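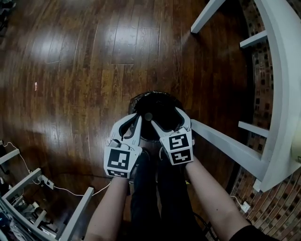
Cludard Opens Its Spring Sign-Up for People With Too Much Stuff

TRENBRIDGE - Cludard, the home-clearing service that has spent the past 12 years carrying other people's exercise bikes down other people's stairs, will open sign-ups on Wednesday for its new One Room Plan. Customers choose a room. Cludard helps them find the floor.

The plan covers a single room, one visit and up to 300 pounds of unwanted belongings. Households in Trenbridge and Yokoyama Heights can book now for visits starting in June. The company considered offering a Whole House Plan and may do so once it has recovered from the last one.

"Customers tell us they want a fresh start," the company said in a statement. "Then they tell us the bread machine is staying. We have learned to work with both."

Each visit begins with a short walk-through, during which the customer points at things and the crew writes them down. Items are sorted into keep, donate and trash. A fourth group, known within the company as "ask my sister," will be held at the Cludard warehouse on Sanance Road for up to 30 days at no charge. Sisters are asked to call ahead.

In a survey of 555 past customers, the most common item handed over was a box of cables that fit nothing in the home. Second was luggage, usually stored inside other luggage. Fondue sets came in a strong third, and about 100 people said they had no memory of buying theirs.

Usable furniture and kitchen goods go to the Sanance Road Reuse Shop, open every day but Monday. Cludard asks customers not to visit the shop in the week after their appointment. Several have bought back their own lamps, one of them at a higher price than he paid the first time.

The crew does not take paint, car batteries, live animals or pianos. Customers who describe a piano as "more of a keyboard" will be asked to measure it.

Bookings can be made by phone or at the Cludard front desk in Trenbridge, which was recently cleared and can now be seen from the door. Garages count as one room. Attics count as one room if a crew member can stand up in them.

Media contact: Cludard Press Office, Trenbridge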